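The Bottom Drawer

I'd been at Plakside twenty-odd years when Rimico sent us the arm, and I was the one who had to teach it drawers.

Drawers! I used to run the whole canteen clear-up, me and Kamarul Sumampouw, 70 tables between us on a full shift, and we'd talk the entire time (football, his mother's knees, whether the soup was the same soup as yesterday). Then Kamarul got moved to the Harkarness site in February and I got a stool, a clipboard and a target. My job was to watch the arm have a go, write down how it went, put everything back and say "again" to a machine that couldn't hear me.

I did talk to it, though. You would too, after a few days of that. I told it about my daughter's driving test. I told it the bowl goes in the bin and the cans go in the recycling, and that Eliécer Henao upstairs would have my head if they got mixed up.

Eliécer came down most afternoons to look at my numbers. Nice lad, very tired. "What's it on?" he'd say, and I'd say try 46, or whatever it was, and he'd nod as if I'd told him the weather.

"Do you ever clear a table yourself?" I asked him once.

"I eat at my desk," he said.

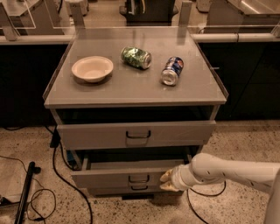 I rang Kamarul that night and told him I'd spent the day on one drawer. He laughed so hard he had to put the phone down. Then he came back on and asked what it was like, and I said it was quiet, mostly. He said Harkarness was quiet as well. They'd given him a stool too.

"What do you say to yours?" he asked.

"Oh, all sorts," I said. "Driving tests. You?"

"Football," he said, and then he told me the score from the weekend, the whole match, goal by goal, and I let my tea go cold listening.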